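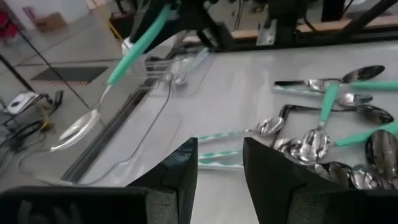

What size cutlery tray do I need for a drawer full of mixed spoons? Measure the inside of your drawer first, then lay your longest spoon down and pick a tray with at least one compartment that takes it flat.

I learnt that the slow way, by buying a tray that was too short and living with it until April. The clear plastic organiser I stock now is the Clarumeo, and I've had one in my own kitchen long enough to have opinions about it.

The see-through bit is what sold me. I've got teal-handled spoons, black-handled spoons and a few stripy ones I'm very fond of (they don't match anything, I don't care), and being able to spot the handle I want through the side of the tray is lovely when I'm unpacking the lot on the worktop. It also shows crumbs, mind you. If crumbs bother you, you'll be rinsing it fairly often - mine gets a wash in the sink with warm soapy water and a soft brush for the corners.

My way of sorting is by length and never by colour. Long serving spoons go together, teaspoons get the smallest slot, and everything lies with its bowl facing the same way so the handles don't ride up and catch when the drawer closes. Shiyu Su wrote to me to say she does hers by handle colour and it looks smashing, so please yourself!

Clarumeo clear cutlery tray
Material: clear plastic
Weight: 137 g empty
Sold: singly or in packs of 2
Spoons not included

Will it slide about? A bit, in a slippery drawer. I cut a piece of Grondlow liner to fit underneath and it's stayed put. The liner is sold separately and trims with ordinary kitchen scissors.

Returns are fine within 13 days as long as it's clean. Pop the order number in with it and post it back to Estrella Orozco at the Kukell shop address, and she'll sort out the refund or swap it for you.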